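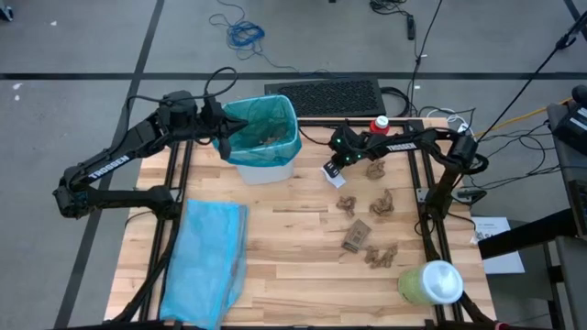

Finished the Mulcahy novel at last. 37 chapters, and the heroine makes her first decision in chapter 36.

Favourite line so far: "Grief is a lodger who never does the washing up." I've underlined it twice and told no one at work.

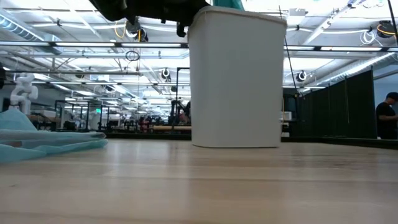 The middle 200 pages are mostly weather — good weather, mind, and very well written.

Killby is next on the pile. I've been promising that since September.
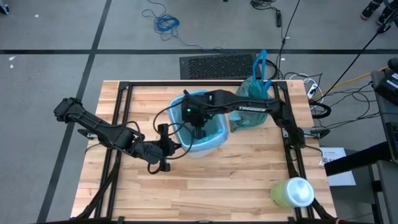
Is the Mulcahy worth buying in hardback? Wait for the paperback, or borrow mine, if you can stand the underlining.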